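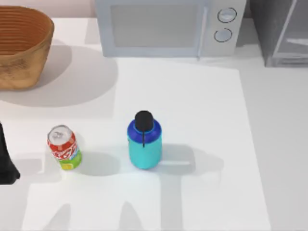
Celov (the director's cut, 10 minutes longer)

Quick one, have to be up early. Lena Jasińska runs a ferry on a flooded coast, loses her brother to the salt company, goes after the man who owns it. Seen it before? Sure. Still worked on me.

Hiba Saliba is great in the lead. Tired, mean, funny when she wants to be. Fouad Jaber as the company boss - way too much shouting, and the accent comes and goes. The Prerko raid is the best stretch by far, hardly any dialog, just engines and fog.

Middle drags. New scenes are mostly people arguing in the wheelhouse and I didnt need them. Music is awful thoughout.

Disc from Prakell looks fine, bit dark. Mine is number 3854, no idea why they bother. No commentary track, wich hurts.

Rent it first. 3 stars.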